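Ata da reunião sobre a sala de apoio – 8 de novembro de 2023

Ponto 1. Luzes do teto. Foi proposto trocar tudo por 297 euros. Fica por explicar que poupança se espera.
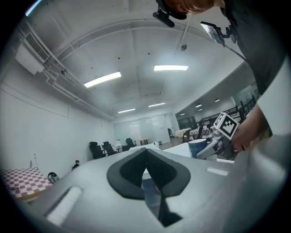 Leonor Moreira

Ponto 2. Micro-ondas. Josphat Sang quer mantê-lo na mesa branca, com a limpeza a cargo de quem o usa. A regra já existe desde março – duvido que repeti-la adiante. O interior está limpo e vazio, o que não prova grande coisa. 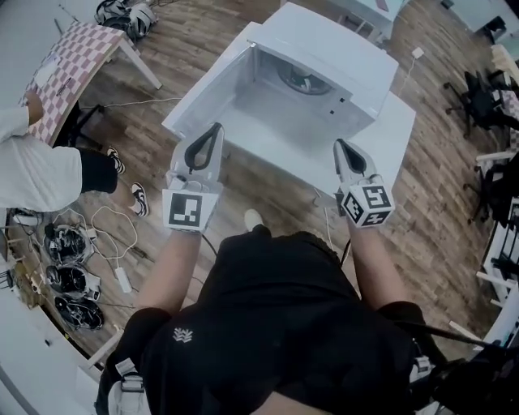

Rehema Kombo contrapôs que um aparelho novo, a 145 euros, não resolve a falta de escala. Dindo Belmonte absteve-se. Decisão adiada, outra vez.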